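Operators wanted: simulated pick-and-place, paid by the accepted run
April – posted by Serena Ferri, Vullus
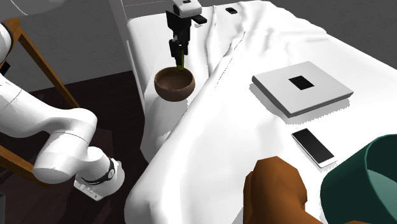

Vitale, on reading the draft, asked whether examples gathered in a simulator would ever be any use on a real arm. I don't know. I have my doubts too, and I'd sooner hire people who share them.

The job is steering a simulated arm through small household tasks, such as moving something in or out of a bowl on a cloth-covered surface. Tilimari, our learning system, trains on the results. We need 400 accepted runs. Last time we took 355 and threw out 202 – mostly rushed.

Shifts are 16 hours a week, from home. No robotics background needed. Patience is, and so is a willingness to mark your own run as bad. Please don't write to us about the future of work.

Send a few plain lines on why you'd be careful.

Contact: Serena Ferri, Vullus | © Vullus | Back to top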